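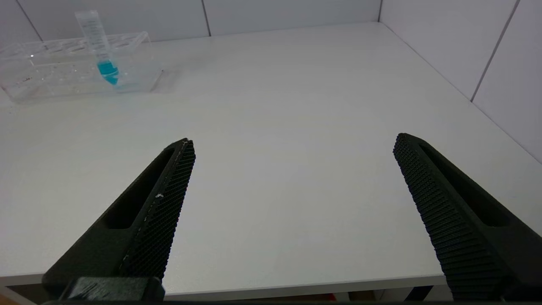 Why does a gripper drop a tube that it already closed on correctly? In our data the most common cause was a slow loss of friction at the finger pads, and the controller did not notice it because the finger position still looked normal.

4.3 Failure during tube transfer

Figure 2. View from the wrist camera with the fingers open. One tube with blue liquid stands in the rack at the upper left. Both fingers have textured grip pads.

The transfer task was run 2,000 times on the Noltton cell. In each run the arm takes one conical tube out of the rack, lifts it, holds it over the table and puts it back in the same hole. We call a run failed if the tube leaves the fingers before the place command is sent. By this definition 9 runs failed. All of them came after run 867, and in all of them the tube was grasped at the first attempt.

At first we suspected the pose estimate. The tube and the rack in Figure 2 are both transparent, and it is well known that such objects are difficult for depth cameras. However, when we replayed the logs, the estimated tube axis in the failed runs was as good as in the successful ones. The fingers also stopped at the expected width. The slip started later, during the upward motion, and it was usually slow at the beginning. In the wrist video the tube can be seen to sink between the pads before it falls.

We then exchanged the pads for new ones of the same pattern and repeated 200 runs with the same program, the same speed and the same closing force. No tube was dropped. When the old pads were mounted again, the slip returned. For this reason we attribute the failures to the pads and not to the planner, although we did not measure the friction directly and cannot say how much was wear and how much was residue on the surface.

The safety side of this fault needs a separate remark. The Punier controller decides that an object is held by comparing the finger width with a threshold. A tube which is sliding down has almost the same width as a tube which is held well, until its tapered part arrives between the pads. The signal "object held" therefore stayed true during most of the slip, and the arm continued at full speed. With colored water the result is only a wet table. With a harmful liquid in an open tube, the same delay would not be acceptable.

Two changes were made. The wrist video is now checked for motion of the tube relative to the fingers, and the arm stops when this motion passes a limit. The pads are also cleaned before each session, following the procedure written by Hatice Saraç for the Trulton cell. The effect of the second change alone is not yet known.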